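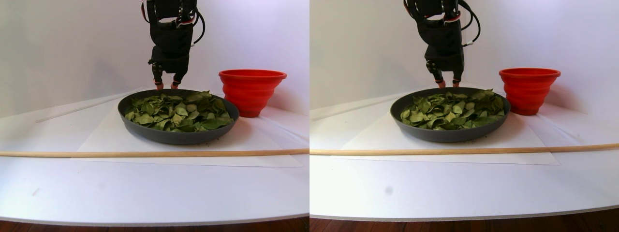
Just train it longer, one reader wrote under my last post, more data and the planner goes away by itself. Fine. I've heard that from three directions now and I still think it's wrong, or at least lazy, so let me try again and keep it short this time.

My argument is about the stuff between the model and the motors. The glue. Everyone wants to talk about the policy, and then you open the repo and the policy is one file and the rest is timestamps, frame transforms, retry logic and a config folder with 112 YAML files in it. That was our count at Mitorel before the cleanup. Half of them set the same two values. Differently, of course.

Leaves are a good case. A pile of leaves has no pose. Your planner wants a grasp point, your perception code hands it a mask, and somewhere in the middle a person decided that the middle of the mask is "the object". It's fine for a mug. For a heap it means nothing, you get a point in the air or a point in the pan. And the rim of the pan is right there, dark and round and very easy to segment, so guess what the planner likes.

So more data? Maybe. But if the labels come out of that same mask code then you are teaching the model your bug, 200 episodes at a time. We did precisely this with Koval, our old labeling tool. It looked great on the dashboard.
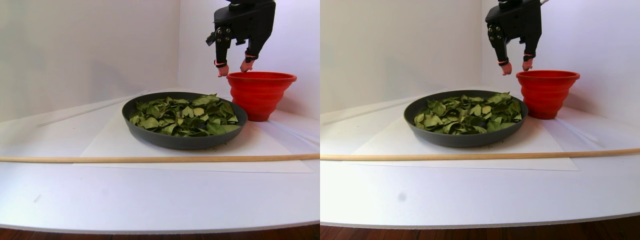

Fingertips between the leaves and the red bowl.

What I want instead is boring. Log what the controller was asked for AND what it did, in the same file, same clock. Skundlow does this now and it's ugly and slow to load and I would not give it up. Before that we had two logs with two clocks and people lined them up by eye. By eye! In a lab that writes its own trajectory optimizer.

Second thing, stop hiding the stereo pair. Too many stacks fuse the views on the way in and throw the originals out, so when depth goes wild on a shiny leaf theres nothing left to check it against. Keep both. Disk is cheap, a week of guessing is not.

Third, failure codes. "Plan failed" is not a code. Failed how? No IK, collision, timeout, stale frame? The Plondon release finally splits these up and people complained that the output got noisy. Good. It was noisy before, you just couldnt see it.

I know the reply already: end to end makes all this moot. Could be, some day. But an end to end model still reads a camera with a clock and still sends numbers to a joint with a limit, and that code was written by somebody in a hurry, same as this post. I'd rather see one less paper on the policy and one more pull request on the driver.

Comments are open until April, then I'm closing them, too much spam.

29 Mar 2020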